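Ciltside Boards > Building Services > Heating and Hot Water

Thread: Recirculation loop, return temp too low at far end

dunmore_k
Two-story office, copper loop, 244 ft total developed length. Supply leaves the heater at 134 F. Return comes back at 109 at low draw. Pump is a Cendo on a timer, speed 2 of 3. Insulation is 1/2 in. on the mains and nothing on the last riser. Balancing valve on the far branch is open all the way. What should I look at first?

flatseam
Insulate the riser before you touch anything else. Bare 3/4 copper loses several times what the insulated pipe does.

pv_orrin
Disagree on the order. A 25 degree drop across 244 ft is a flow problem. Work out the heat loss in BTU/hr, divide by 500 and by the drop you want, and you have the gpm you need. Then check whether the pump delivers that at the actual head. Speed 2 on those is weak once you add a check valve.

flatseam
And if the loss figure includes a bare riser, you are sizing the pump for a defect.

dunmore_k
Both fair. Ran the numbers with the riser as is. Speed 3 should cover it, just. I also found the near branch valve wide open, so most of the flow was short-circuiting.

pv_orrin
There it is. Write down your method while it's fresh. Mine, for a loop that size:

1. Set every balancing valve fully open and purge air at the high point. Run the pump 15 minutes with no draw.

2. Strap a probe to each branch return, under insulation, and log for an hour. One of us reads the numbers out and the other writes.

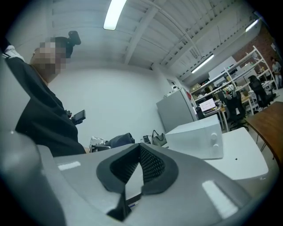
3. Throttle the warmest branch by a quarter turn. Wait 20 minutes. Repeat until the branches agree within 3 degrees.

4. Lock the valves and tag each one with its number of turns from closed.

hexnut55
Step 3 takes all day on four branches. Thermostatic balancing valves do it for you. We put Orkwood ones in a 400 ft loop and have not been back.

flatseam
They also stick in hard water. I pulled two last August that were scaled shut.

hexnut55
Then soften the water. Manual valves scale too.

dunmore_k
Riser insulated, near branch throttled 1 1/4 turns, pump on speed 3. Return is 124 at low draw as of Tuesday. Leaving the timer off for now. Still need to replace the check valve, it chatters at shutdown.

pv_orrin
Spring type or swing?

dunmore_k
Swing, mounted vertical, flow down.

pv_orrin
Wrong valve for that position. Go spring.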